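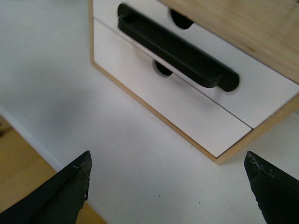
Step 4. Fitting the bar handle to the upper drawer

By now your Nenanari two-drawer unit should be standing on a table with both drawers pushed in, and the hardest part of the job is behind you. The drawers come with a round finger hole in each white front, and plenty of people are perfectly happy to leave it at that. If you'd like something more to hold on to, though, the black bar handle goes across the upper front, just below the finger hole.

1. Pull the upper drawer all the way out and lay it on a folded towel — the white finish is tougher than it looks, but grit on a tabletop will mark it.

2. Hold the handle against the front and shift it until you like where it sits. Take your time over this. Mark the screw positions lightly in pencil.

3. Drill from the outside in, with a scrap of wood clamped behind the front.

4. Push the screws through from inside and turn them by hand until they catch, then snug them up with a screwdriver.

5. Slide the drawer back in and try it a few times, once by the handle and once by the finger hole.

Note: The lower drawer can be left with its finger hole alone. A second handle is sold separately under the Momach name and goes on in the same way.

Caution: Do not use a power driver for the last few turns. The fronts can crack around the screws.

If the drawer rubs after fitting, go on to Step 5.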